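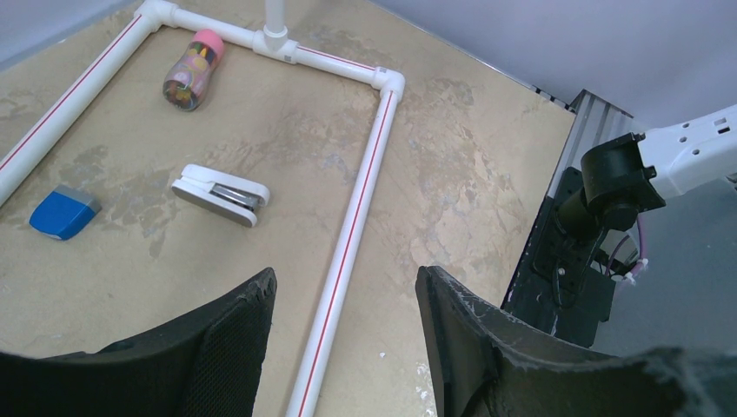 Hoditbridge allotment water log

Readings from the shared tap and the two rain butts by the gate. CSV, one row per reading. Started by Damilola Ekpo, now kept up by me (Gizella Lengyel) when I remember.

Columns

date - day the reading was taken
source - tap, butt_a or butt_b
litres - for the butts, read off the side. Max 400
who - initials
notes - free text, mostly moaning

Known problems

January is patchy, tap was frozen off.
Butt_b leaked for 5 weeks before Vilmos fixed it. Left those rows in, filter on notes = "leak".
Some initals are missing. Sorry.

Use

Do what you like with it, just say where it came from. Corrections to Sebastian please - not me, I'm away till the beans are over.

Last updated August 1, 2021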